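12/05/2023

Third night in Wustent and I finally got to sit in on the grid meeting, the one I've been going on about since spring.

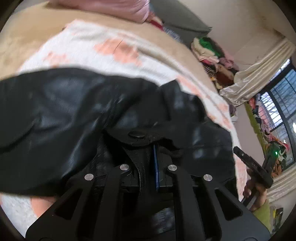 It was supposed to start at nine and it started at twenty to ten, which gave me time for a terrible coffee and a second terrible coffee. The question is simple enough. There's a plan for a power line over the border to Tridavier, 560 megawatts, and both sides say they want it. They've said so for 13 years! What they can't settle is who pays for the stretch through the valley, where hardly anyone lives and everyone has an opinion.

Beat Oberholzer spoke for the Wustent side. I'd only ever read his papers (dry, so dry) and he's much funnier in person. He put up one slide, a list of the hours last winter when Tridavier had wind power it couldn't use and Wustent was burning gas next door, and then he just sat down. Long silence after that. The Tridavier people asked for a copy.

Then we got the letters. The planning office received 2,647 of them, mostly about pylons, and a very patient woman went through the main complaints for an hour. I went in thinking bury the cable and be done with it, but she had the costs for that and I'm less sure now. I need to read up on it before I write anything - maybe on the train.

Lunch was soup. I sat with two people from Nallell, who want to build storage near the dam and were very keen to tell me so. They're nice, but they talk as if the permits were already signed, and I know for a fact they aren't even filed on the Tridavier side. Different forms, different language, different everything.

No vote, of course. They meet again in 3 months and I've already asked for a seat. My feet hurt, my notes are a mess, and I still have to call home before it gets too late.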